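Okay, tabletop rules thread. We finally wrote ours down at the Prisdale lab and I have feelings about it 🧵

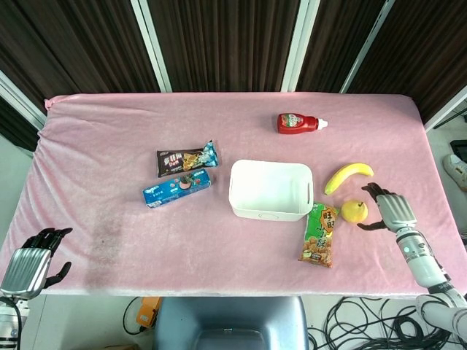 1/ Rule one is the boring one: hands parked at the near corners before anybody leans in to move stuff. Not "almost parked." We argued over this for most of May and I'm glad the strict version won.

2/ Basket starts empty, every single run. Check it with your eyes, please — the log from the last person doesn't count!

3/ Mix your groceries. A banana, a ketchup bottle and a snack bag all ask for different grips, and if you only ever set out boxes you're grading yourself on easy mode.

4/ Cloth stays on, wrinkles and all. The Dikau folks iron theirs (!!) and I love them but no.

5/ Stop box within reach of whoever's running it. 2 people minimum when the arms are live. Lehner wanted it optional after 5 pm and got outvoted.

6/ Cables: still our worst score on the Clerkbridge checklist. 8 out of 16. Working on it — send me your floor cover recommendations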